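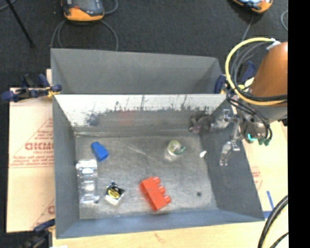
2 min read

The Cokadbridge Companion, Boxed Edition
By Marek Havlíček and Lenka Zelenák
Published by Procházka

If you grew up with the Cokadbridge novels (or came to them by way of the television series, as plenty of us did), you'll know the feeling of reaching the last page and wanting to stay in town a little longer. The Companion was made for that feeling, and we've been looking forward to putting it on the shelf all winter.

Marek and Lenka spent two years going back through every book and every episode, and they've gathered up 123 characters, from Inspector Toltura and her long-suffering sister right down to the ferryman who gets one line in the second novel and is somehow everyone's favourite. Each has an entry with a short biography, first and last appearances, and a note on how the screen version differs from the page. Some of the differences are enormous! Fans of old Mr Watero may want to sit down before reading his.

There are maps too, and a family tree that folds out to a rather alarming width, so clear the kitchen table first. Lenka's chapter on the costumes is a treat, and so is the long argument about whether the harbour fire was really an accident. Marek says yes, Lenka says no, and they've each been given the same number of pages to make their case.

What's in the box
Hardcover book, 405 pages, with colour plates
Fold-out family tree
Set of 8 character postcards
Cloth bookmark

Please note that the Companion gives away the endings of all the novels, including the most recent one. If you're only partway through, we'd gently suggest finishing first, or at least skipping the entries marked with a small anchor.

Price: $60, gift wrapping included if you ask for it in the order notes.

Boxes go out from our shop each morning, and orders placed before noon usually leave the next day. A second printing is expected in June, so if the button says "sold out" when you get to it, leave your email address and we'll write to you when the new copies arrive.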